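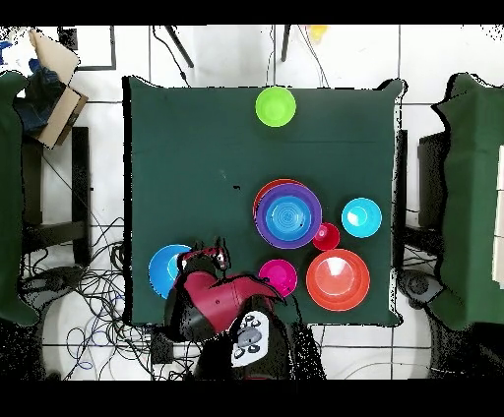

Most home-built arms are judged on repeatability, and I think that is the wrong figure to chase first. Our arm in the Skoltholm workshop was tuned for months against a dial gauge, and Iolo Nicholas got the spread down to something he was pleased to write on the whiteboard. Then we asked it to clear crockery. A blue bowl sitting in a purple plate, with a red plate underneath, takes no interest in your dial gauge. The gripper has to know which rim it is closing on, and three rims within a finger's width of each other is a perception problem with a mechanical penalty attached.

My view is that a small workshop should spend its money at the fingertips and its time on awkward layouts. We log every attempt in Mindeck, 3,011 of them by July, and the failures are dull reading. Few are positioning errors. Most are the fingers meeting a rim at the wrong angle, or lifting two dishes where one was wanted. A stiffer elbow would have cured none of that.

Lowri Morgan disagrees, and her case is a fair one. Without a repeatable arm, she says, you cannot tell a bad grasp from a bad move. True, but there is a point past which the extra precision goes unused, and we passed it before the second set of bearings. Those cost us 700 pounds. New finger pads cost 16 and made a difference that evening.

I would also argue against the tidy test bench. Dishes spaced out on a grid flatter the software. Put the cloth on crooked, let a small bowl touch the plate beside it, leave one dish by itself so there is an easy case to compare with. Mahsa Amini sets ours out while the rest of us make tea - she does it quickly and never to a plan - and we learn more from her layouts than we did from the grid.

The dial gauge is still in the drawer. We check the arm with it every 2 months.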